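Storell trainer: wing spar life after the re-engine
September — posted by gcarbone (Giorgia Carbone)

The Estberg re-engine adds mass forward of the firewall, and the published fatigue life for the Storell's main spar predates it. Amato's service letter keeps the old figure of 3,405 hours. Has anyone seen a revised load spectrum? Our highest-time airframe is at 2,481.

rivet_line
No revised spectrum that I know of. The engine sits on the centerline, so wing root bending in a pull-up goes up with total weight. Work out the new gross weight and scale from there.
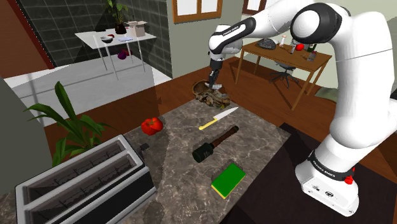
Simulated kitchen, Franka Emika arm over the basket.

hekenus_fan
Disagree with scaling. Fatigue damage doesn't follow load in a straight line. A small rise in root bending can take a large bite out of spar life, and the aerobatic syllabus is flown harder with the extra power.

rivet_line
I meant scale the loads, then rerun the damage sum. The power point is fair. Does the fleet carry g counters?

gcarbone
Seven of the 13 do. The rest have logbook entries only — mostly "general handling," with no peak values.

tailhook_b
Then use the seven as your spectrum and put a scatter factor on the others. We did that on the Hekenus and the authority accepted it after one round of questions.

Comments

dmr: The Amato letter covers the lower spar cap only. Check the attach fittings separately.

oldcrewchief: Eddy current on the fittings, every annual. Forget the spreadsheet.

hekenus_fan: Inspection interval comes from the spreadsheet.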